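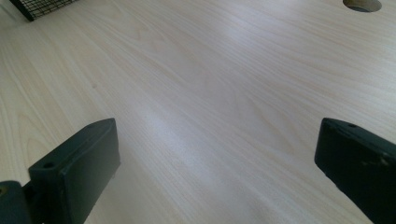 Caring for a Light Wood-Look Tabletop

Pale tabletops show less dust than dark ones, but they show coffee, ink and newsprint right away. Most of the trouble can be kept off with a damp cloth and a little attention to what gets set down where.

Everyday cleaning

Wipe with a soft cloth wrung out in warm water and a drop of dish soap. Follow the grain from one end to the other, then go over it again with plain water and dry it. Soap left behind dries to a film, and the film is what makes a matte top look streaky near a window. If yours already has streaks, mix one part white vinegar to four parts water, wipe, rinse and dry. Do this on laminate only. Real wood wants its own cleaner.

Check your work from the side. Crouch until the light from the window or lamp runs across the top and you will see any greasy patches you missed.

Stains

Coffee and tea: baking soda and water mixed to a thin paste. Leave it five minutes and wipe off without scrubbing.

Ballpoint ink: rubbing alcohol on a cotton ball, dabbed. Try it first on the underside of the edge.

Crayon: a plastic card held nearly flat, then soapy water.

Sticker glue: cooking oil, left on for ten minutes, then dish soap.

Skip scouring powder, steel wool and the green side of the sponge. They leave shiny spots on a matte finish, and those do not come out.

Heat and water

Use a trivet for anything straight off the stove or out of the oven. A cork one is fine. Do not let water sit along a seam or an edge strip – the board underneath swells, and it stays swollen.

Small scratches

A wax filler stick covers fine scratches fairly well. Buy two shades, one for the background and one for the grain lines. The Hornau sticks are soft enough to use cold, while the Rerau ones need warming in the hand first. Fill, scrape level with a plastic card, and buff. Deep chips take a hard filler, and a chip at the corner is usually worth leaving alone.

Felt pads under lamps and vases save a lot of this work. A bag of 100 lasts us years. Replace them when they pick up grit.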